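Starnberg opens two-arm handling cell to visitors

Demonstration day at the Pillay works covers tabletop handling, gripper changeover and operator training

10 Sep 2026

Starnberg has completed its first open demonstration of the Brurkia two-arm handling program at the company's Pillay works. Visitors from the packaging, laboratory supply and light assembly sectors were given access to the development bay, the calibration room and the operator training area. A total of 166 people registered, in groups limited to nine for the bay itself.

The demonstration was arranged in three stations. The first dealt with coordinated handling of small items by two arms working over a common table. The second dealt with gripper changeover and calibration. The third was a bench session on recording and labelling operator-guided motion, which forms the bulk of the training material used in the program.

Station one: tabletop handling

The tabletop station used everyday items of low mass, including cups and pens. These were selected in preference to machined test pieces after feedback from the May trials, where participating firms asked to see how the cell behaves with thin-walled and unfixtured objects. Thin-walled containers deform under modest grip force and shift when touched off-centre, and an upright pen in a cup adds a second body with its own centre of gravity.

Tasks at this station were set out as short sequences. A sequence begins with both arms at a ready position, grippers open. One arm is assigned to steady the container and the other to remove or replace the item inside it. The assignment may be reversed between sequences, and the operator may abandon a sequence at any point and return both arms to ready. Each sequence is logged with its start state, arm assignment and outcome code.

The Brurkia library held 3174 logged sequences at the close of the May trials. Sequences recorded during the demonstration will be reviewed before being added and will be held in a separate partition until that review is complete.

Station two: changeover and calibration

Visitors at the second station followed the full changeover procedure for a two-fingered gripper: isolation, removal, fitting, torque check, cable dressing and verification. Verification consists of a closed-finger touch on a reference block followed by a repeat at three table positions. The target time for a trained technician is 70 minutes for both arms, including paperwork.

Several questions concerned cable routing. Starnberg's present practice is to leave a service loop at the wrist sized for full rotation, and to inspect it at every changeover. A revised routing guide is in preparation and will be issued to program participants through the Pornau office.

Station three: operator training

The bench session covered the operator's side of data recording. Participants practised guided motion at reduced speed, then reviewed their own recordings and applied the standard labels. The labelling scheme distinguishes approach, contact, lift, transfer, release and retreat. Pauses longer than the set threshold are labelled separately and are not trimmed.

Access and further dates

The works will be open for technical visits by appointment. Firms wishing to bring their own sample items should submit dimensions, mass and material in advance. Items containing liquids, powders or exposed blades cannot be accepted at the tabletop station. Closed footwear is required in all areas, and safety glasses are supplied at the entrance.

A summary of the calibration method and the labelling scheme is available on request from the Pornau office. Requests should state the name of the organisation and the intended use. 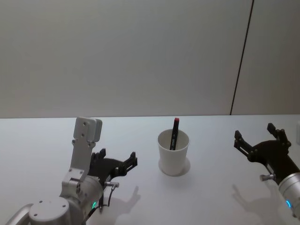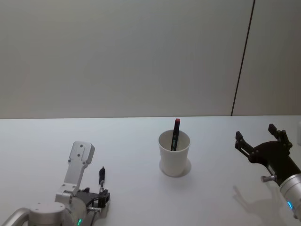 Tabletop station, Pillay works: cup and capped marker between the two open grippers.

Starnberg Handling Systems Group | Brurkia Program

The Handling Systems Group is responsible for the design, commissioning and support of Starnberg's two-arm cells. Development and testing are carried out at Pillay. Documentation, participant enquiries and visit bookings are managed from Pornau.

Media and technical enquiries may be directed to the Handling Systems Group, Starnberg, Pornau office. Please quote "Brurkia demonstration" in all correspondence.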